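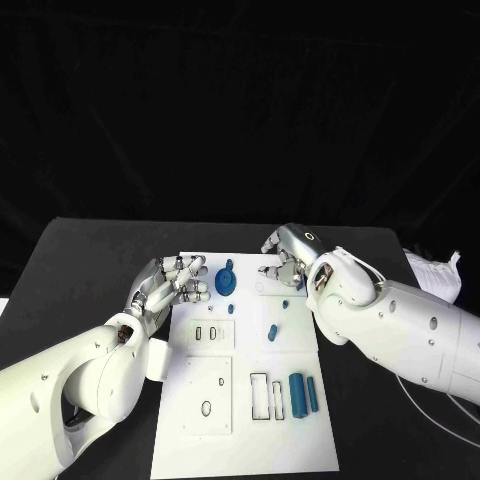

Both hands over the white task board, with the blue parts set out.

Tracking Down a Wrist That Drifts During Insertion

This page covers one fault on two-arm setups running the Proltley board routine: the hand arrives at the right spot at the start of a session and arrives beside it later on. The peg touches the rim of the hole, the arm keeps pushing, and the controller stops with a force fault. On our setup it took up to 44 cycles to appear, and it was always the right arm.

The steps assume the Flinby controller software and the Demell calibration tool. Menu names may differ in older versions.

Before you start

Press the emergency stop and wait for the drives to release. Support the forearm with your free hand when you do this. Without power the wrist can drop, and there are hard plastic edges on both the board and the shells. Keep your fingers out of the openings at the wrist joint. The wiring there sits close to moving parts.

Do not clear a force fault by pressing Resume. Resume picks up the same move at the same target, and the arm will push again. We bent a peg that way in August and lost the afternoon finding a spare. Use Abort, then Retract.

Step 1. Rule out the board

Push the board at each corner with your palm. If it slides, fasten it down again and rerun the routine before going any further. Check the raised plates too. A plate that has lifted at one side will look exactly like an arm error in the log.

Step 2. Read the log

Open the last session and go to the Contact tab. Compare the sideways offset at first contact for early cycles and late cycles. A steady climb in one direction points to the wrist encoder or its mounting. Offsets that jump around point to the grip, so go to Step 5.

Step 3. Check the wrist

With power off, turn the wrist gently by hand, both ways. There should be no click and no free play. Then look at the small screws around the joint. Ours had one loose screw on the encoder bracket. Tighten in small turns and stop when the screw seats - the shell panels crack easily.

While you are there, follow any loose cable from the arm down to the table. It needs enough slack for the full reach, but not so much that it can catch on the board.

Step 4. Recalibrate

Power up, clear the area and run the short calibration in Demell at 12 percent speed. Stay within reach of the stop. If the result is off by more than 3 mm, run the full version instead. Save the new file under a new name and keep the old one for comparison.

Step 5. Check the grip

Have the hand close on a peg above the board and hold it. Pull lightly on the peg. If it tilts, clean the fingertips and try again. Worn fingertip pads should be replaced as a set. We order the Karppinen ones.

Step 6. Test

Run 200 cycles at normal speed with the force limit set one level below your usual value. Look at the Contact tab again when it finishes. If the offset still climbs, take the arm out of use and send the log in with the serial number of the wrist unit.

Put the force limit back to its usual value before the next session.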